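Sirnham Optical Forum
Lenses and Coatings
Topic: Anti-fog coating or anti-fog wipes for frequent kitchen use

Mererid Morgan
Member
I would welcome the views of members before I place an order. My present pair is a full rim acetate frame from Bunting, single vision, with a standard anti-reflective coating. I cook most evenings and the lenses cloud whenever I lift a lid. The dispensing optician has offered a factory anti-fog treatment on the new pair. The alternative is a packet of treated wipes. Is the treatment worth the additional charge?

wullside_dispensing
Moderator
In our practice we recommend the factory treatment to patients who move between cold and warm rooms throughout the day. Please ask which cleaning products are permitted. Certain treatments must be renewed with the maker's own cloth, and household detergent will shorten their life.

tortoiseshell6
Member
I must respectfully disagree with the moderator. I paid for the treatment on my last pair and it was noticeably weaker after 13 months. Wipes have served me better at a much lower cost.

dranasetti_owner
Member
Fit deserves equal attention. My Dranasetti frame sits close to the cheeks and fogs far more than my older pair, which carries the same coating. An adjustment to the nose pads helped considerably.

wullside_dispensing
Moderator
The point on fit is a fair one. As to the 13 months, I would ask how the lenses were cleaned before faulting the product.

tortoiseshell6
Member
With the cloth supplied, and nothing else. My view is unchanged.

hallam_r
Senior Member
For the original poster, I would suggest the following order of steps.

1. Have the present frame adjusted so that air can pass behind the lenses.

2. Try the wipes for six weeks. Apply them to clean, dry lenses, and stand back for a moment when opening a steamer. 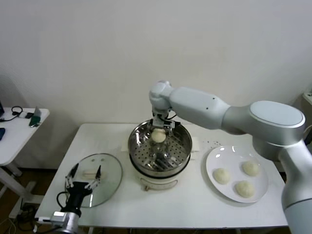
3. If fogging continues, order the treatment and obtain the warranty terms in writing.

Mererid Morgan
Member
Thank you all. I have an appointment on Saturday for the adjustment and will begin with the wipes - the new order can wait until I have tried them.

wullside_dispensing
Moderator
A sensible course. Please bring both pairs to the appointment if you still have the older one.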